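Learning to Keep Bees Out of the Way of My Neighbors

I moved the hives in September. It took one long evening and most of the following Sunday, and I should have done it two years ago.

When I bought the house in Drastmont, the back corner by the fence looked like the obvious place. It gets morning sun, it drains well, and I could see it from the kitchen. What I didn't think about was the flight path. The bees came out of the boxes and went straight across Barbara Jakubowski's patio at head height. She was patient about it for a long time. Then her grandson got stung on the ear and she asked me, very politely, if something could be done.

The usual advice is that you move a hive three feet or three miles. Anything in between and the foragers fly back to the old spot and hang around there looking for a home that's gone. My new spot was 160 feet away, on the other side of the shed, so neither rule applied. Duygu Gökçe from the county bee club told me to wait for a cool evening, close the entrances after dark, move everything, and lean a leafy branch over each entrance before opening up. The branch makes them stop and learn the new location on the way out.

I also wanted a proper stand this time. The old one was cinder blocks and a pallet, and one side had sunk far enough that the frames hung crooked. I spent a few evenings reading about lumber and went with hardwood for the top boards, which was more money than I needed to spend.

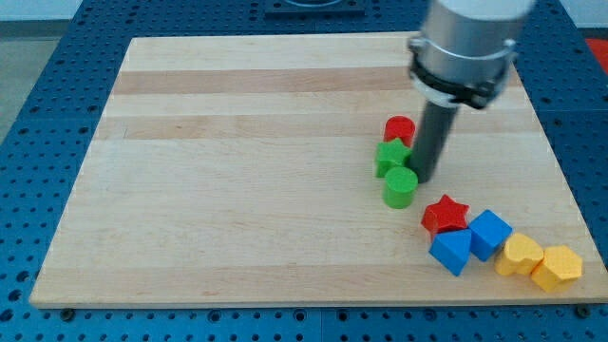
Light maple, with the grain running in bands.

The legs are plain four-by-fours set on pavers. I checked it with a level in both directions and then tipped it forward slightly so rain runs out the front. A full hive can weigh more than I do, so I built it heavier than it looks like it needs to be. Lumber, screws and pavers came to $209.

Moving night went fine apart from one strap slipping on the second box. I had the smoker going and didn't need it. In the morning there was a small cloud of confused bees at the old corner, maybe a few handfuls. I left an empty box there and carried the stragglers over at dusk. By the fourth day there were hardly any.

The shed now forces them up and over the roof before they go anywhere, and Barbara has her patio back. I took her two jars of honey. She asked if I could spare a third for her sister.

Next job is mouse guards, and then feeding if the goldenrod quits early.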